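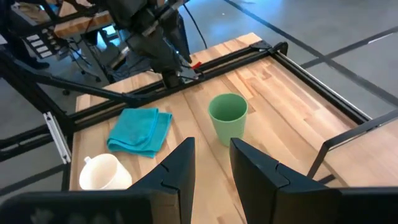

A green cup, a mug and a folded cloth on the worktable.

Can a machine clear up after coffee yet? Slowly, and with somebody standing by. Abenezer Hailu has been keeping score for the Weldu project, and his sheet for September shows 291 tries at moving a cup or mug from one spot to another. The arms finished 215 of them without help. Cups go better than mugs, he says, and a mug on its side is still the hardest of the lot.

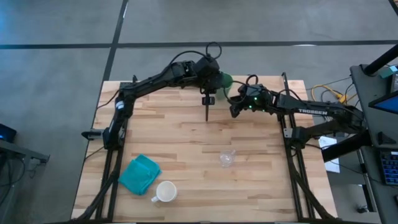

Cloth is another matter. Folding a small towel takes the arms 4 minutes on a good run, and Delyth Wynne won't count a fold unless the corners meet. She would like to see wiping tried next - a kitchen needs that more than it needs folding.

Neither of them expects a home version soon. Shop-floor packing at Petix may come first, as the items there are all one size. Scores are posted by the Flison room door.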